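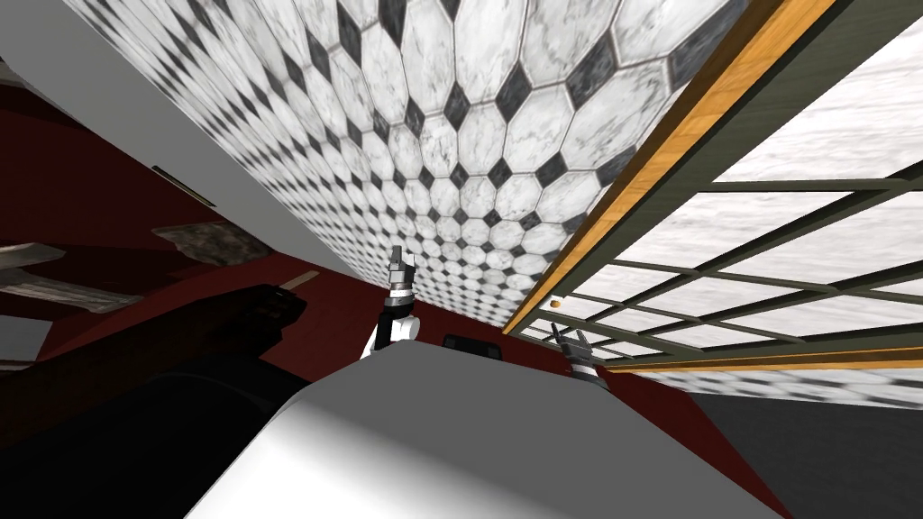
Figure 4. Octagon-and-dot tiling in white marble pattern with black inserts (computer rendering).

Last updated: May 6, 2020
Reading time: 6 min

4. What people remember about the floors they grew up on

I should say up front that I came to this part of the study sideways. The original plan was to ask people in Clirkside how they cleaned their floors, and that's what the first round of interviews was for. But almost everyone I talked to wanted to tell me about some other floor, usually one they hadn't stood on in decades (a grandmother's kitchen, a school hallway, the bathroom in a first apartment), and after a while I gave up steering them back to mops and just let them talk. I'm glad I did!

4.1 The interviews

I ended up with 61 people in this part of the study, all of them adults living in Clirkside or out along the Pernis road. We mostly sat in their kitchens. I'd ask one question, "Can you tell me about a floor you remember well?", and then I'd try hard to keep quiet, a thing I'm not good at. Each person also got a sheet of blank paper and a soft pencil and was invited to draw the floor if they felt like it. Of the 61, 51 drew something. The rest said they couldn't draw, and a couple of those then described their floor so exactly that I could have laid it myself.

Ehsan Khokhar went through all the transcripts separately from me and marked every phrase that mentioned a shape, a color or a temperature. We then sat down together and argued about the ones where we didn't match. Most of our arguments were over words like "busy" and "plain," which I had been counting as shape words and he hadn't. He was right, and we took them out.

4.2 Pattern comes before color

The clearest thing in the transcripts is that people start with pattern. They'd tell me it was checks, or bricks, or "those eight-sided ones with the little squares in between," and the colors came later, sometimes with a lot of frowning. The octagon-and-dot layout (Figure 4) is a good one to think with here, and it came up more than any other named pattern. People who remembered it remembered the way the big and small pieces fit together, and they were sure of it. Ask them whether the dots were black or dark green or navy, though, and the answers got a lot softer.

One woman had lived above her parents' bakery until she was nine. She drew me a very tidy octagon floor, corner to corner across the page, and then wrote "blue?" next to one of the dots and "or black" under that. Her older brother, whom I interviewed the following week, drew the same floor with the same layout and wrote "red" with no question mark at all. They have since had words about it, I'm told.

There's a small puzzle in the drawings too. An octagon by itself won't cover a floor. You need the small square at every corner or you're left with holes, and plenty of people rediscovered this with a pencil in their hand. They'd start drawing octagons in a row, get to the second row, stop, and say something like "oh, that's what the little ones are for." Several had walked across the pattern every day for years and had never thought of the squares as doing any work. They'd taken them for decoration.

(I did this myself, by the way, the first time I tried to sketch it. I drew hexagons. Twice.)

4.3 Games

I hadn't planned to ask about games, and they turned up everywhere. Stepping only on the dark tiles, stepping on anything except the dark tiles, hopping like a chess knight, counting along a row while waiting for a bath to fill. One man told me he'd played marbles on his aunt's octagon floor and that each dot was worth a point. Another had a rule that the grout lines were rivers, and he still feels a bit odd stepping on one in a strange bathroom.

What I like about these is how closely the rules follow the pattern. Checkerboard floors gave me jumping games, with two sides and a safe color. Octagon-and-dot floors gave me aiming games, where the dot is a target and you have to land a toe or a marble on it. Plain linoleum gave me almost nothing, except from one woman who said hers had a burn mark shaped like a duck, and the duck was home base.

4.4 Copies of copies

A good many of the floors in these stories were probably not what people remember them being. "Marble" in particular gets used very freely. When I could check (old receipts, a loose tile in a shed, a box lid from a supplier called Prondier), the marble floor was sometimes ceramic with a marble look and sometimes sheet vinyl printed to look like tile. None of this bothered the people I was talking to. A floor that looked like marble and felt cold in the morning was a marble floor, and I came around to their view of it. I've kept their words in the tables and put the material in brackets wherever we know it.

The Bezerra house is the one place where I could compare a drawing with the floor itself. The hall still has its original tile, and the former owner's son drew it for me before we went over there together. His layout was correct. He'd made the tiles much too big, though, by my reckoning twice the size, and when he saw them he laughed and put his shoe down next to one. "It used to be I could sit on that," he said.

I don't want to build too much on one hallway, but the oversized tiles show up in other drawings as well. People who left a house before they were ten tended to draw fewer and larger tiles across the page than people who left as teenagers. We haven't tested this properly, and the size of the paper surely plays a part. Ehsan wants to redo it with floor-plan paper in August, with the room already drawn in to scale, and I think that's the right next step.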